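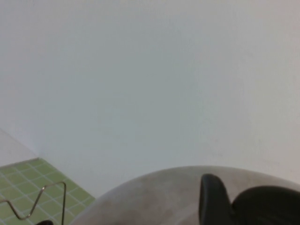
Robot Day at the Hillov workshop! Read this before you come, or after, either is fine.

So what is a robot? A machine that can sense things, work out what to do, then move. Three jobs. A toaster only does one of those so no, not a robot. (Someone always asks.)

First stop, the arm. Its name is Gudero. Bends a lot like yours: shoulder, elbow, wrist. At the end of the wrist, a gripper. Black fingers, no thumb. They close, they open. Sounds easy. Try picking up a grape with two rulers and you'll see why it isnt.

How does it know where the grape is? A camera, down by the wrist. So when the arm moves, the view moves too. Imagine having an eye on your hand! You'd see inside your own pockets.

But a camera only gives the robot dots of color. Lots and lots. A computer has to sort out which dots are wall, which are table, and which are the thing it wants. Plain walls are tricky, every bit looks like the next bit. Corners and edges help alot.

Practice matters too. Dinesh Sarkar runs the demo and he keeps a tally on the board: 3,221 tries at picking things up, 1,571 good ones. So it misses more than it grabs. Keeps going though.

Then your turn. Mirko Zanetti has the controls, 2 kids at a time, slow moves only. Stay behind the yellow line. Hair tied back, sleeves up, no snacks near the arm please.

Next one is in August, at Trosmont. Bring a question. Hard ones are good.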